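Wadanham Dining Services: Table Reset Project
Progress report to the Carrasco Fund
Prepared by Kelly Parsons, project lead
Wednesday, December 23, 2020

We are happy to report that the simulation stage is nearly done, and that the dining room staff have had more say in it than any of us planned for back in April!

The arm practices in simulated dining rooms before it goes near a guest table. Mirnik builds the rooms and Vadis supplies the control software. Each run gives the arm a table with ordinary things on it (shakers, a plate of food, a cutting board, a vase of flowers) and one job, usually picking up a small item and setting it down somewhere else. We have now logged 2,000 runs, and the last 500 used layouts the servers drew up themselves on the backs of order pads.
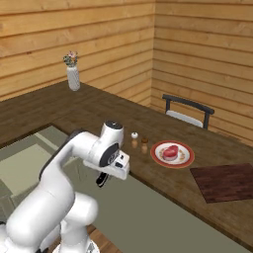 Those staff layouts changed the work a great deal. Our own early tables were too tidy. The servers put shakers close together, pushed plates toward the edge and left flowers where a sleeve would catch them, and the arm's grasping got worse for a couple of weeks before it got better. Hélène Friesen, who runs the evening shift, also asked that the arm stop and wait whenever a plate still has food on it. That rule is now in the software and will stay there.

As for jobs, no hours have been cut and none will be under this grant. Resetting tables after close is the task people most wanted off their list, and the plan is to move that time to prep and to the early side of the evening, when we are always short. Four servers have finished the operator training and are paid the higher rate for shifts when they supervise the arm. Two others tried it and went back to the floor, which is fine with us.

Still open: tall glassware, which the arm tips too often, and the stop button, which the staff want on both sides of the cart. Mirnik is redoing the glassware runs now. We have spent slightly less than budgeted and would like to put the difference into a second training group. The first trial on a real table, after hours and with Hélène's crew in charge, comes next.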